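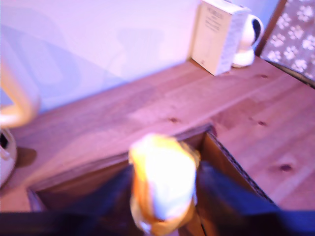
*Table, box, purple light. Packing has begun, sort of.*

Fri 27 August

So I gave notice at Flester this morning, and now I can't sleep, and I've eaten two bowls of cereal for dinner (well, one for dinner and one for whatever you call the meal at eleven at night). I'm moving to Goltunby! I keep typing it to people and it keeps looking made up. My sister thinks it's a phase. My mother wants to know if they have a dentist there. They do, Mom, I looked it up, it's right over the hardware store.

The talk with my boss was so much shorter than the one I'd been practicing in the shower. I had a whole speech about growth, and I got maybe a sentence in before she said "Is this about the parking?" It was not about the parking, although the parking is terrible. She was nice, though. She asked if I'd stay long enough to hand over the Drornex account and I said yes before I'd thought about it, so there goes the week I was going to spend lying on my back looking at the ceiling. Drornex is the client who calls at ten to five and wants everything in a different font. I should warn whoever gets them. Maybe I'll leave a note in the drawer with some chocolate.

Money. I did the sums again tonight and they came out a little different from Tuesday's, and I'm choosing to believe tonight's. The deposit on the new place is $981, such an oddly exact number that I asked the landlord if it was a typo, and he said no, that's the deposit. Fine! I have $2000 set aside for the whole move. The van is going to take a bite out of that, and then there's the $100 I owe my sister from the beach weekend, which she has brought up twice since I told her I was leaving town. I could sell the bike. I don't want to sell the bike.
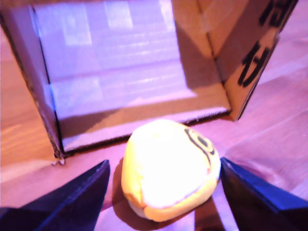

What I really need to do is get rid of stuff, and I'm so bad at it. I spent an hour after work reading old birthday cards on the floor and put every single one back. The rule is supposed to be that if I haven't used it in a year it goes, but then I picked up the fondue set and got all wistful about a fondue night I've never had. A brown cardboard box tipped on its side, with that big pale inside facing you, makes it look like there's all the room in the world, and then you try to get a fondue set in with a winter coat and you're sunk. I think the coat goes in the trunk of the car. I think the fondue set might go to my sister in place of the hundred bucks, if I phrase it right.

Walked over to Watkins at lunch to get a sandwich and got a bit choked up at the counter, which is ridiculous, it's a sandwich shop and they always forget the mustard. They forgot it again today. I ate it on the bench by the fountain with no mustard and felt like the last scene of a movie. There was a pigeon with a bad foot who I'm pretty sure was the same one from spring. I gave him the crust. 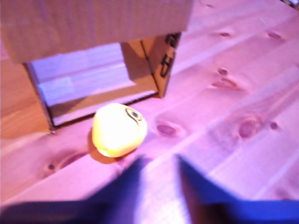 I'm trying to picture the new apartment and I only have the one visit to go on, and it was raining, and I mostly looked at the water heater because my dad told me to look at the water heater. The bedroom gets the sun late in the day, I remember that much, and the kitchen has a window over the sink. I forgot to check what the floors were like! I'd love light pine boards, the kind that go all pinkish and violet when the light's that color, and if it's carpet I'm buying the biggest rug I can afford and pretending. Dad says carpet is warmer. Dad also said to flush the toilet twice and listen.

Okay, bed. Tomorrow I have to call the gas company, and buy tape, and write to the landlord about keys. And tell the choir. I've been putting off the choir. We have the thing at the library coming up and I'm one of only a few altos who can hit the low part, so I might just drive back for it. Is that crazy? It's a long drive for four songs. I'm going to see what the bus costs.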